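3 September 2022
Eskil Hellström

Hello all,

Thanks for the patience while I sorted out the numbers. Ambros wrote last week:

> Before we sign anything with Tranik, could somebody tell me what the second arm is for? We've got 9 fridge and cupboard tasks on the list and I don't see which of them need it. I'd also like to know what the simulation licences cost us once May comes round.
> Ambros Bühler

Fair questions, both of them, and I've had a good long think over a cup of tea (well, several). Most of what's on the list is one-arm work: drawers, cupboards, and the fridge door in the simulated kitchen, where the fingers go to the open edge of the door and leave the long bar handle alone. I'm rather fond of that one!

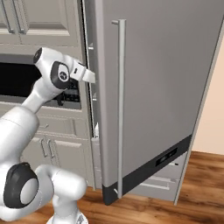 Ambros says he'd still sooner put the money into a spare gripper and a second workstation, and hold the other arm over until the Plokport lab has finished its fit-out. I must say I'm coming round to his view. A spare set of fingers is almost $2,000 from Skulotico, delivery included, and the quote is good for another 6 weeks.

The licences renew in May. We pay for five seats at the moment and I'd like to keep all of them, even if it means the nicer bench from Dzene has to wait its turn (sorry to whoever had their heart set on the grey one).

If you've a favourite task that truly can't be done with one arm, do write back to the list and I'll put it in the budget notes before I ring Tranik.

Cheers,
Eskil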